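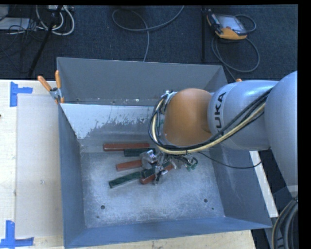 Chore robotics

Chore robotics is the branch of robotics concerned with the everyday handling work that people do in homes, workshops and small factories: sorting, tidying, wiping, folding, loading, unloading and putting things back where they belong. It overlaps with industrial automation and with service robotics, but its central question is its own. Can a machine do an ordinary chore, in an ordinary mess, without someone setting everything up for it first?

As of 2025-12-22 the short answer is "some of them, some of the time," and that is a far more exciting answer than it was even a few years ago.

Background

Robots have worked in factories since 1961, when the first industrial arm went into service on a car parts line. For decades the recipe stayed the same. The part arrived in the same spot, facing the same way, and the arm repeated a stored motion. Welding, painting and pallet loading all fit this pattern beautifully. Chores do not. A sock, a fork or a wood offcut turns up wherever it was dropped, and usually on top of something else.

Early household machines got around the problem by choosing jobs that need almost no handling. Robot vacuums and lawn mowers move over a surface and leave objects alone. The dishwasher, often left out of the story, is probably the most successful chore machine ever built, but a person still has to load it and empty it.

Picking from a bin

The classic test for handling loose objects is bin picking. Parts lie in a container in no particular order, and the robot has to find one, get its fingers around it and lift it out. People do this without looking, while talking about something else. For a robot it brings together several hard problems at once.

Overlap is the first. When sticks lie across one another, the one that is easiest to see may be trapped under its neighbor, and pulling it shifts the whole pile. Dark parts can vanish against each other in a depth image, and shiny ones throw off false readings. Then come the walls. A hand that closes nicely in open air may run into the side of the container when the part rests close to it. Sloped walls are a lovely piece of low-tech help, because loose parts tend to slide back toward the middle where the fingers can reach.

Picking systems for known, rigid parts are now in regular use on shop floors. Mixed bins are harder, and bins holding soft or tangled items harder still. In a shop trial run by the fittings maker Wiegand, a picking cell was given 1000 attempts at loose wooden parts and failed on 40 of them. Production engineer Carola Mühlbauer, who wrote up the trial, noted that most of the failures came with the last few pieces in the bin, which had settled flat against the floor or into a corner. A worker cleared those by hand in a few seconds each.

Hands

Much of the progress in chores comes down to hands. The simplest gripper has two flat fingers that close like a vise. Suction cups are faster and very dependable on boxes and smooth bags, but they lose their hold on porous, dusty or narrow objects. Multi-fingered hands can wrap around odd shapes and adjust after contact, at the cost of more motors, more wiring and more things to break.

Touch is the quiet revolution here. Fingertip sensors can detect the start of a slip before the object falls, and a hand that feels its way into a pile needs a much less perfect picture of it. Mélanie Després, a gripper designer on the Laltia project, has argued that cheap, replaceable fingertips will matter more to home robots than extra fingers. Her group swaps them out the way a cyclist swaps brake pads.

Learning from people

Older systems were programmed move by move. Many newer ones learn from demonstrations, in which a person guides the arm or steers it remotely while the machine records what it sees and does. The Wonness collection, started in May by Frauke Hamann and Ro-un Do, holds 3941 recorded demonstrations of table and bench chores such as clearing cups, sorting hardware and wiping up crumbs. Policies trained on it manage familiar tables well and strange ones less well. Changing the lamp was enough to upset an early version!

Simulation fills part of the gap. A virtual arm can practice day and night, and rigid objects carry over to the real world fairly well. Cloth, food and liquids carry over poorly.

State of the art by chore

Floor cleaning: solved for open floors. Cables, stairs and pet accidents remain a nuisance.

Picking and sorting rigid parts: working on shop floors, with occasional human help.

Loading a dishwasher: shown many times in laboratories, slow, and shaky with glassware.

Folding laundry: towels and T-shirts are within reach. Fitted sheets are not.

Tidying a room: possible in rehearsed settings. Deciding where things belong is often harder than moving them.

Cooking: single steps such as stirring and portioning work. Whole meals in a normal kitchen do not.

Open questions

Speed and reliability are the usual complaints. A robot that gets a cup right 19 times out of 20 sounds impressive until the twentieth cup hits the floor. Recovery therefore gets a lot of attention, and a machine that notices a missed grasp and simply tries again can be very useful even when its first attempt is clumsy.

Cost is another matter. The service company Delon found that setup and cleaning took up more staff time than watching the robot did. Rosemarie Wegener, who studies household work, has raised a further point, that chores are rarely single tasks. Doing the dishes also means wiping the counter, spotting the chipped plate and remembering that the soap is low.

See also

Bin picking
Dexterous manipulation
Domestic robot
Learning from demonstration
Tactile sensing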